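Home Play Ideas Kids' Kitchen Organizing Contact

How to Set Up a Play Picnic Basket (and Keep It Tidy!)

Last updated 25th May
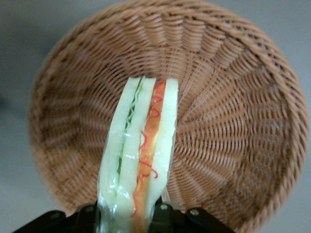

A wrapped sandwich wedge and our round woven basket.

I've wanted to write this one up for ages, because the picnic basket gets more use than anything else in our play corner. It's cheap to put together, it looks nice on a shelf, and pack-up takes two minutes (okay, longer if there's a tea party going on).

Start with the basket

Go for round and open, with no lid and no lining. Lids get sat on. I like a fairly wide one with sloping sides so little hands can reach right to the bottom, and a chunky braided rim gives them something to grab. Ours has that synthetic rattan look, a warm caramel colour. If you've got real cane, run an old pair of tights around the inside first – any snaggy bits will catch and you can snip them off.

Pick your food

Keep it small! I used to tip the whole Jornora food set in there and all I got was a floor covered in peas. Now it's a couple of sandwiches, some fruit and one treat. Sandwich wedges are my favourite because the layers show on the cut side, and kids love deciding what the fillings are. Check the size of everything if you have a baby about, and leave out anything that could fit in a little mouth.

Wrapped food

If your play sandwiches come in clear plastic wrap, like they do at a servo or a café, have a good look at the seams before you hand them over. Loose wrap goes straight in the bin at our place. Wrap that's snug and in one piece can stay on while you're sitting there playing too, but don't leave it with under-threes.

Pack it together

1. Empty the basket and give it a shake outside.
2. Fold a tea towel for the picnic rug and put it in first.
3. Fruit goes around the sides.
4. Sandwiches last, in the middle, so they don't get squashed.

Cleaning

Crumbs (real ones, sadly) get stuck where the strands cross. I use a dry pastry brush, working from the centre out to the rim, then a damp cloth with a drop of dish soap. Let it dry in the shade. Plastic food gets a wipe, but foam pieces shouldn't be soaked – I did that in January and they took days to dry out.

I swap the food over when they get bored with it, and next up is a fish and chip shop. Wish me luck!

1,206 shares | 2 comments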